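From: Waqas Rind
To: Nesolham Makers list
Subject: Re: Open afternoon at Dravau, was it any good?

Shoaib Farooqui wrote:
> Did anyone get along to the Dravau open afternoon in the end? I had to
> drop out because of work and I'm still cross about it. What I'd like
> to know is whether they let you near the arm or whether you had to
> stand behind a rope and watch a video. Also, is it the grocery thing
> they talked about in September or have they moved on? And is parking
> as bad as people say?
>
> Shoaib

Hi Shoaib, hi all,

Yes, I went, and I had a lovely time! Parking first, as it's the easy one: it's dreadful. I drove past the unit twice, gave up, left the car by the garden centre and walked back along the main road (there's a pavement for most of it). If you go to the next one get the 31 bus, which stops right by the gate.

It is still the grocery thing. They call the project Giltuvex, and the idea is an arm that can pack ordinary shopping into an ordinary paper bag, for people who find that sort of job hard on their hands. No rope and no video. There were 21 of us, split into groups, and my group had the arm to ourselves for a good long go. A woman from the team drove it first with a pair of hand controls and talked all the way through, and then we could each have a turn.

I was hopeless. You think you know where the fingers are and you don't, you're always a bit short or a bit to one side, and everybody behind you is going "left, left, no, your other left". I had three tries at a packet of spaghetti and got it on the last one, and I was so pleased I forgot what I was meant to do next. A lad who can't have been more than twelve sat down after me and did it straight off, of course.

What I hadn't thought about is how much of it comes down to the packaging. Long thin packets want to swing round when you grip them near one end. Shiny film is a nuisance for the cameras. Jars are fine until you have to put them down next to something else. And the bag itself is a pest, as it has a mouth that won't stay the shape you left it. They have a log on the wall of every attempt since they started on this set of groceries, and it stood at 1388 when we came in.

I've put a few views from the gripper camera below, as I know you'll ask.
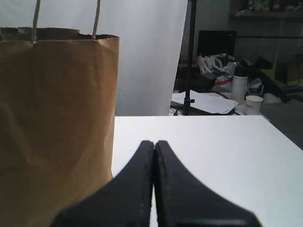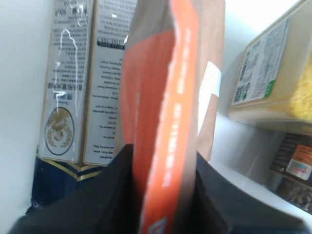
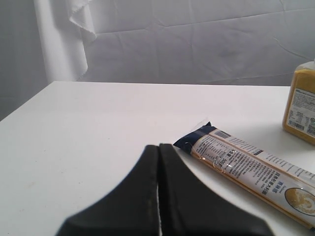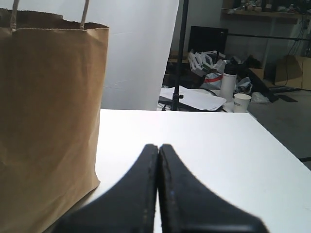
The other half of the visit was the Sheehan bench, which is a much older machine they keep for teaching. It only does up, down and round, and it makes a noise like a bread bin being dragged across a patio, but you can take the covers off and see everything moving. I probably spent longer there than I did at the arm. If we ever get the belt drive on our own one sorted I'd like to copy the way they've done the tensioner, it's just a slotted plate and a bolt, so much simpler than the mess we've got. I made a sketch and I'll bring it along next time, if I can find which coat it's in.

I did ask about lending things out to groups like ours. The answer was a friendly maybe. They'd want somebody there who had done their half-day safety talk, which is free, and they'd want a room with a lock. We've got the lock. Would you be up for doing the talk with me, Shoaib? I don't fancy going on my own and I'd say we'd need two people anyway.

They're planning another open afternoon but there's no date yet. There's a sheet you can put your name on, and I put yours down under mine, so if you get an email from them that's why. Tea was free, cakes were not, and the lemon one is worth the money.

Does anyone still have my long hex keys, by the way? Blue roll, missing the smallest one.

Cheers,
Waqas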